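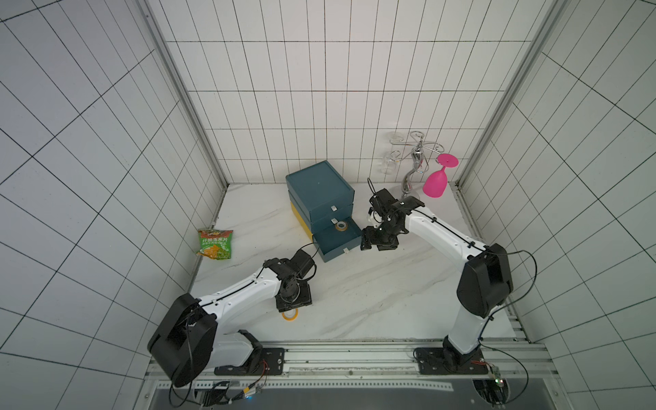 A teal cabinet with its bottom drawer open and a roll of tape tucked inside. The yellow roll is still out.

Why Is Tape Sticky (and Where Should It Live)?

I love tape. I have used it on posters, presents, a kite, the spine of my favorite book and one very unlucky flip-flop. So when kids write in and ask me why tape is sticky on one side and smooth on the other, I get pretty excited, and I may go on a bit!

Let's start with the roll. Tape is a long, thin strip wound around and around a ring called the core. The strip has two main parts. There's the backing, the part you can see and feel on the outside, and it can be plastic or paper or cloth. Then there's the glue, spread very thinly on one side. Tape glue is a special kind that needs a push. Grown-up scientists call it "pressure-sensitive," and all that means is that it grabs on when you press it.

Try this. Lay a piece of tape on a table as gently as you can and peel it up. Easy, right? Now lay it down again and rub it hard with your thumb. It holds on much better the second time. The glue is soft, a little like very thick honey, and when you rub, you squash it down into bumps and dips that are too small to see. More glue is touching more table.

So why doesn't the roll turn into one solid lump? I wondered about this for years. The answer is on the smooth side. Many tapes have a slippery coating there, so the glue can hold on to the layer underneath but let go when you pull. (You can hear it letting go, too. That ripping noise is my dog's least favorite sound.)

Now for the second half of the question, where should tape live?

Tape has enemies. Dust is one. If a roll sits out on its side, the edges pick up fluff and crumbs and hair, and then the edges don't stick. Sunshine is another, and it can make some tapes turn yellow or go crackly. Heat can make the glue gooey. I left a roll on my windowsill one June and I had to throw the whole thing out.

A drawer fixes a lot of this. It's dark in there, it keeps the dust off, and you know where to look when you need to wrap something in a hurry. A little stack of drawers is even better, with tape in the bottom one, say, and scissors and string higher up. Small tabs on the front are great for small fingers.

I have 2 rules for my own tape drawer. Rolls go in flat, and the end gets folded over into a tiny flap before I shut it. The flap saves so much scratching around with a fingernail!

If you don't have a drawer, a shoebox with a lid works fine. I used one for ages and drew tape monsters all over it.

One more thing to try — stick a piece of tape to your sleeve, peel it off, and stick it on again. Keep going until it won't hold anymore. Then look closely at the sticky side, with a magnifying glass if you have one, and see what it picked up. Write and tell me what you found. Mine was mostly dog.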